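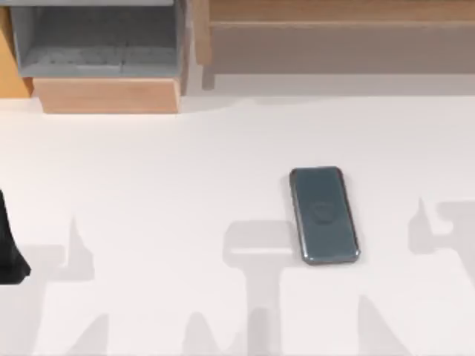 How many examples does a task need before training starts?

We ask for 80 per task. Forty will get you a policy that looks great on the one layout you happened to practice and sulks at everything else.

Home | Tasks | Recording | FAQ | Contact

Do simulated episodes count toward the total?

Yes, at full value. Tomoana treats them the same as real ones, provided the start positions vary. "Vary" means more than a nudge. A phone lying face down at a slight tilt is one start. Turn it, move it, try again.

I fumbled the grasp and then recovered. Delete it?

Keep it and tag it "recovery." The learner could use a few role models who make mistakes. Delete it only if you gave up and went to lunch with the recorder running (12 minutes is our record, held by Régis Leclerc).

Can I use both arms?

Please do, if the task sheet says so. If it says one, park the other and resist the urge to wave.

Why was my batch rejected?

Usually because all the episodes were the same episode. The Morier checker flags any run of 9 or more with matching starts. It has no sense of humor and doesn't take appeals.

Last updated: 2026-10-08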